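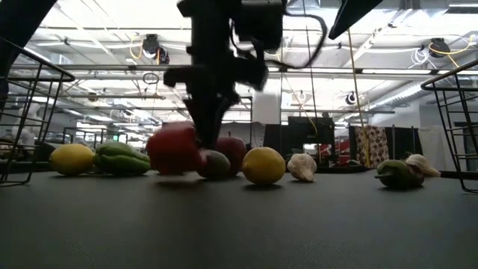 Which produce can share a wire basket?

Posted by Tia Ellwood in Kitchen & Pantry

Hi all! I finally cleared the counter and bought two black wire baskets, and now I'm stuck on who lives with whom. Everything is out on the table for sorting: lemons, bell peppers, garlic and an apple. My first thought was one basket for fruit and one for vegetables, but my sister says apples make everything else go bad and I should keep them in a drawer by themselves. Is that a real thing? I also don't know if peppers belong in a basket at all. We're two people and we shop once a week, so stuff does sit a while. The kitchen gets sun until lunch, if that matters.

Othmane Ezzat

Your sister is right, sort of. Apples give off ethylene gas, and that speeds things up for whatever is sitting next to them. One apple in an open wire basket isn't going to wreck your week, but I wouldn't pile a bag of them on top of the peppers.

I'd split it by how dry things need to be. Garlic goes in one basket, by itself or with onions, out of the sun, whole heads only. Don't put it in the fridge and don't wash it. Lemons can go in the other basket if you'll use them within a week, otherwise put them in a closed bag in the fridge and they'll last for weeks. Peppers go in the crisper drawer, dry, and I only leave one out if it's for dinner that night or the next. The apple can stay out with the lemons if you plan to eat it soon.

Also, check the bottom of the baskets. Mine had wide gaps and the smaller garlic heads got wedged, so I cut a piece of cardboard to fit. Takes a minute and you can toss it when it gets grubby (mine gets very grubby, all those papery skins!).

Hala Naciri

I keep everything together in one big bowl and it's fine, you just have to eat it lol

Lahcen Amrani

Agree with Othmane on the garlic, but I'd move the baskets before worrying about the apple. Sun until lunch is a lot. Mine sprouted like crazy by the window in February, and the batch I moved to the shelf by the pantry door did much better. Put the lemons where you can see them too, or you'll buy more. I had 16 at one point.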